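Luangrath Hand-Held Gripper Pair

Two-handed demonstration capture for manipulation learning

Overview

The Luangrath pair is a matched set of hand-held parallel grippers for recording two-handed manipulation without a robot on the table. The operator holds one gripper in each hand and does the task directly. Finger opening, gripper pose and head camera video are written to a single time base, and each finished take is stored as one episode.

The fingers on the hand-held units have the same geometry as the fingers on the Luangrath arm-mounted gripper. An object that can be picked up by the operator can in principle be picked up by the arm with the same contact points, so no retargeting step is applied to finger data.

What is in the set

Left gripper, with handle and trigger
Right gripper, with handle and trigger
Head camera mount, adjustable band
Sync hub, with power supply
Two gripper cables
Calibration block
Spare finger pads, two pairs
Case

The recording software, Jultar, is licensed separately. One Jultar seat covers one sync hub.

Typical use

The set is intended for tabletop tasks where both hands have work to do: one hand steadies or repositions an object while the other picks, turns or places a second object. Shoes are a common training item. They are stiff at the sole, soft at the tongue, reflective when polished, and they can rest on the table in several stable poses. A shoe on its side has to be approached differently from a shoe on its sole, and a useful collection contains both starting conditions.
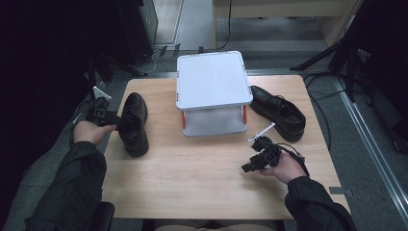
Left and right grippers at a shoe task, operator's view. One shoe stands on its sole, the other lies on its side against the white stand.

Fixtures such as trays, risers and small stands may be placed on the work surface. Keep them in the same position for a block of episodes, then move them and start a new block. Jultar stores the block number with each episode so that fixture positions can be balanced when the training split is made.

Recording an episode

1. Seat both grippers on the calibration block and press Zero.
2. Set the objects in their starting poses.
3. Hold both grippers within view of the head camera and squeeze both triggers once. Recording starts at the release.
4. Perform the task at an even pace. Avoid pauses longer than two seconds, which are flagged at import.
5. Return both grippers to the near side of the table and squeeze both triggers once to stop.
6. Mark the episode Keep, Fail or Discard.

Failed attempts should be marked Fail and retained if the operator recovered the object and completed the task. Discard is for takes with tracking loss, a blocked camera or an object that left the table.

Zero the grippers again after every 52 episodes or whenever finger pads are changed.

Specifications

Mass, each gripper: 616 g, cable not included
Finger type: parallel, replaceable pads
Trigger: full travel, spring return
Time base: shared, from sync hub
Connection: wired, one cable per gripper
Episode storage on hub: 2,000 episodes before transfer is required
Warm-up before first zero: 5 minutes
Surface: matte or satin recommended

Work area

Tracking is computed from the head camera and from the inertial unit in each gripper. Glass and high-gloss table tops degrade the pose estimate and should be covered. Light wood, laminate and plain cloth have all given acceptable results in our own tests. Glossy objects are acceptable on a non-glossy table.

Route the gripper cables away from the operator's forearms. A cable that pulls on the wrist changes the recorded motion, and the effect shows up in the policy as a drift toward the cable side. Leave enough slack for the full reach of each arm before the first take.

Data format

Episodes export to the Bandwood container, with one video stream, two pose streams, two finger-opening streams and a text field for the task instruction. The Garkus import tool converts Bandwood files to plain arrays. The converter does not resample; streams keep their native rates and carry their own timestamps.

Compatibility

Hubs with first-generation firmware must be updated before they will accept the current grippers. Left and right units are paired at the factory and cannot be mixed between sets. If one unit is replaced under warranty, the other is returned with it for re-pairing.

Replacement parts

Finger pads, pair
Gripper cable, left or right
Trigger spring kit
Head band liner
Calibration block

Ordering and support

Quotations: Florence Hiebert
Technical questions and firmware: Seung-woo Hyun
Repairs and re-pairing: Ratree Ratanaporn

Include the hub serial number with all support requests. Orders for replacement cables should state left or right.

Page revised March 13, 2022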